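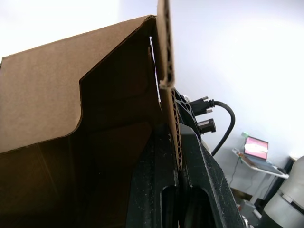 Minutes taken by Ching-wen Peng
Packaging review, 4 January 2019

1. Matters arising
The December minutes were agreed, with one change: "the new box is quicker to fold" now reads "Jurlow say the new box is quicker to fold". I asked for that. No timings have been shown to us.

2. Small carton, Jurlow sample
Jurlow quote for 608 cartons, delivered flat. The present carton comes from Kwan in lots of 342. The saving looks good on paper, but the quote leaves out delivery to Wirton and I doubt it will survive once that is added. The claim that plain brown board "sells itself" was noted and not discussed.
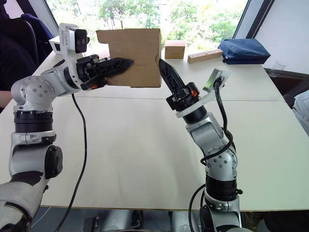

Tronmont wanted it recorded that a carton of this size should never need tape, and that if the flaps spring open then the creases are at fault and the board should go back. Agreed in principle. Whether Jurlow will take anything back is another matter – their terms give us 14 days.

3. Storage
Flat sheets take less shelf room than made-up boxes. Against that, somebody has to fold them.

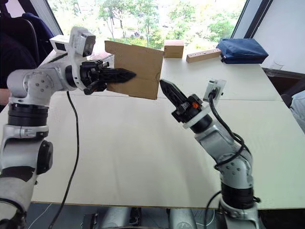 The proposal to fold 20 at a time and keep them ready was put forward again. We tried this with the old cartons and the corners got crushed. I see no reason why it should go better now, but it was carried.

4. Folding guide
The draft has no drawing of the flaps and calls two different folds "the second fold".

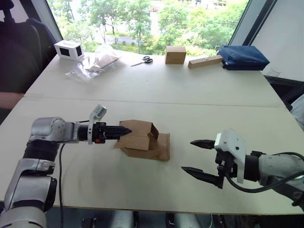 It goes back for rewriting. No order to be placed until the delivery price is in writing.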